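Print this page | E-mail this page

Brindau sets out equipment plan for table-clearing robots

8 April 2026

The Brindau training centre has approved a plan for the purchase of robot equipment for its catering and cleaning workshops. The plan covers 24 months and replaces the earlier practice of buying single items as money became available.

Under the plan, the centre will buy five robot arms, each supplied with a two-finger gripper and a small camera fitted at the wrist. The arms will be used for clearing and wiping tables, sorting litter and putting away cloths. The first two are to be installed in the Daris building, where the benches have already been measured and the power supply checked. The other three will follow once the first pair has completed a trial period.

The centre stated that the order had been divided in this way to avoid a repeat of the difficulties met in January, when a proposal to buy all the equipment at once was returned for further work. That proposal had given a full price for the arms but had left out spare fingers, replacement cables, floor fixings and staff training. These items now appear on separate lines of the budget and may not be moved between headings without written approval.

Two suppliers, Fabbri and Prandetti, were invited to submit prices. Both offers were marked out of 100, with points given for purchase cost, delivery time, repair terms and the ease with which worn parts can be changed by workshop staff. Fabbri received 92 points and has been named as the preferred supplier. Prandetti's offer remains open, and the centre may return to it for the second stage if repair times in the first stage prove too long.

Particular attention was given to the grippers. Workshop staff asked that the suppliers quote for more than one shape of finger, as the tasks involve both soft items, such as cloths, and thin, flat ones, such as wrappers. The supplier will be required to provide a spare set with each arm and to keep the price of further sets unchanged for the whole of the plan.

Money has also been set aside for everyday materials. Cloths, packaging and other items used in the exercises were previously charged to the general cleaning account, which made the true cost of the work hard to establish. They will now be charged to the workshop concerned and reviewed at the end of each term.
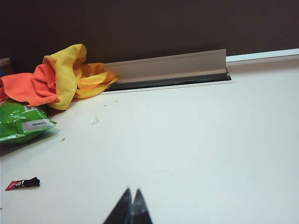

Cloths and discarded packaging on the work surface, with the gripper fingers in the foreground.

Existing tables will be kept. The centre considered buying new ones to match the arms but decided that the money would be better spent on a longer repair agreement. Any changes needed to the tables will be carried out by the centre's own maintenance section.

Heads of workshop are asked to send in their requirements for the second stage in writing, giving the task, the space available and the number of hours of use expected each week. Requests for equipment outside the plan will be held over to the next budget round.

Print this page | E-mail this page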